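Storage pouch (small)

A small storage pouch is a soft open container which stands upright on a table or shelf. It is used for light things such as cotton balls, hair bands or keys. In homeware trade it is placed between the basket and the rigid cup.
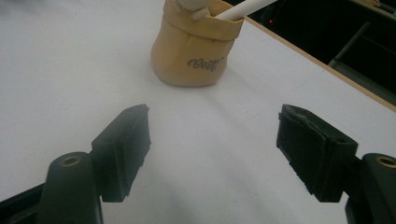
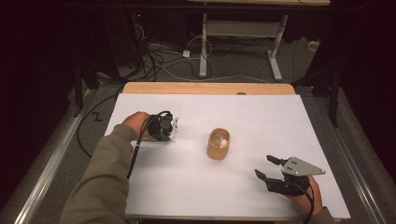
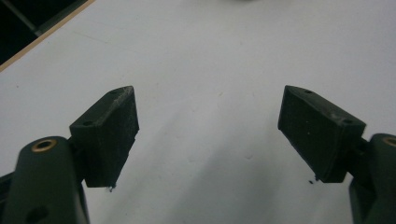 The rim is usually folded over to make a cuff – this gives stiffness to the opening and lets the owner change the height. The maker Kidavus sells the pouch in 3 heights, the tallest being 16 cm. Tulent offers only one, with a cotton lining.

See also: Desk tidy; Drawstring bag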